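Flivwood Maple Work Board, Large

Sold by Stolis. Reviewed and written up by Sun-ja Han, shop buyer.
Page last checked 26 March 2020

I buy boards for a living and I don't believe most of what is printed on the tags. Flivwood says this one "stays flat for life." Whose life? We stock it because it is a decent slab of hard maple at a price I can defend, and that is as far as I'll go.

What you get is one maple board, sanded both sides, square corners, no handles and no juice groove. The finish is a thin coat of mineral oil. The maker calls it a "signature seal." It is mineral oil. Plan on putting more on after the first wash and again whenever the surface starts to feel chalky.

On the flatness claim: we kept two boards in the back room from June on, one lying flat and one leaning against the wall next to the heater. The flat one still sits without rocking. The leaning one has a bow you can slide a nickel under. Flivwood's care card says to store it "in any position," and I would ignore that line.

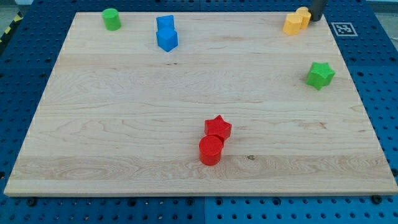

Weight is the other thing. People order the large size for bread and pastry, then find out they have to lift it into the sink. If your sink is a standard single bowl, it won't go in flat, and you'll be washing one half at a time. Measure first. Returns are accepted unused only, and oil stains on the box count as used.

The tag also says the surface "resists knife marks." Maple is hard, but a chef's knife will mark it by the end of the week. The marks sand out with 220 grit. If they bother you, buy the plastic one from Torkitz, which scars worse but costs so little you can throw it away.

Đức Phan, who runs our sharpening counter, disagrees with me about the Rakena end-grain board. He thinks it is worth the extra money because it is easier on an edge. It probably is. It also drinks oil, and we had 7 come back last year with split glue lines. This one is edge grain and I've had 2 come back, both of them after a trip through a dishwasher.

Do not put it in the dishwasher. The warranty covers splits and failed glue joints for 367 days, an odd number I have asked about and never had explained. It does not cover warping, stains, burns or anything the maker decides to call "moisture exposure," so read it before you pay extra for the extended plan. I wouldn't pay for the extended plan.

Flivwood says it makes some 2,000 of these a year. Grain and color vary from board to board, and we don't take requests for a lighter or darker one.

Non-slip feet sold separately. A damp dish towel does the same job.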